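Hogar » Taller » Herramientas » Reseñas

Reseña del atornillador Koto: ligero, preciso y con un cargador mejorable

Marzo de 2022 | Por Zerrin Eren
Lectura: 2 minutos

Compré el Koto para sustituir un atornillador Jader que ya no aguantaba la carga. Lo uso en casa, sobre todo para montar muebles, cambiar herrajes y arreglar puertas de armario. No trabajo de carpintera, así que esta reseña no sirve para quien vaya a atornillar tarima todo el día.

El cuerpo es recto, con el interruptor en la parte de arriba. Al principio cuesta acostumbrarse si se viene de una herramienta con forma de pistola, pero en espacios estrechos se agradece. Pude apretar las bisagras interiores de un mueble de baño sin desmontar la balda, cosa que con el Jader era imposible.

El par se regula con un anillo de 10 posiciones. Las más bajas son las que más he utilizado: en aglomerado, un tornillo pasado de rosca ya no tiene arreglo fácil. El embrague salta con un clic claro y siempre en el mismo punto. En las posiciones altas el motor se queda corto con madera maciza, y para los tornillos largos hay que hacer antes un taladro guía. 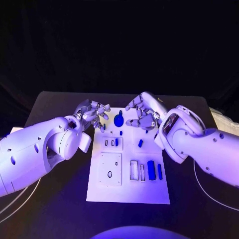 La velocidad máxima que indica el manual es de 215 revoluciones por minuto. Es poca, y quien tenga prisa lo notará. Para herrajes me parece suficiente, y al arrancar despacio la punta no se sale de la cabeza. El portapuntas es magnético y sujeta bien los tornillos cortos. Con los largos conviene ayudarse con la otra mano.

La batería va integrada y no se puede cambiar, lo que me hizo dudar antes de comprarlo. Según el fabricante da para 200 tornillos por carga. No he llegado a comprobarlo, pero monté una cómoda Gerkuritz entera, cajones incluidos, y el indicador no bajó de la mitad. Lo peor es el cargador. El cable es corto, el conector es propio de la marca y la luz sigue en verde aunque no haya quedado bien encajado. Dos veces me lo encontré sin cargar por la mañana.

El maletín es rígido y cierra bien. Las puntas van en una pieza de goma de la que cuesta sacarlas con los dedos. Las de estrella son buenas; las planas se marcaron pronto y las he cambiado por unas Đoàn que ya tenía, que encajan sin holgura.

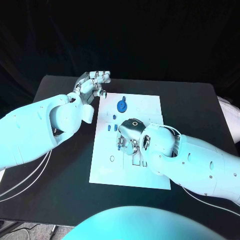

Tablero blanco con huecos y una pieza redonda azul, sobre una mesa oscura.

En cuanto al ruido, es más bajo que el del Jader. Lo he usado de noche en un piso sin quejas de los vecinos. La luz delantera alumbra algo desviada y deja en sombra la punta cuando se trabaja muy cerca, de modo que dentro de los armarios sigo usando una linterna.

La garantía es de 2 años y no cubre la batería pasado el primero. Conviene guardar la factura, porque la tienda la pide incluso para consultar por un recambio. Yo pregunté por un segundo cargador y me dijeron que no los tendrían hasta mayo.

A favor: peso, embrague, acceso a rincones, poco ruido.
En contra: cargador, batería fija, puntas planas.

Para muebles y pequeños arreglos lo volvería a comprar. Si ya se tiene un taladro con buen control de par, el cambio no compensa.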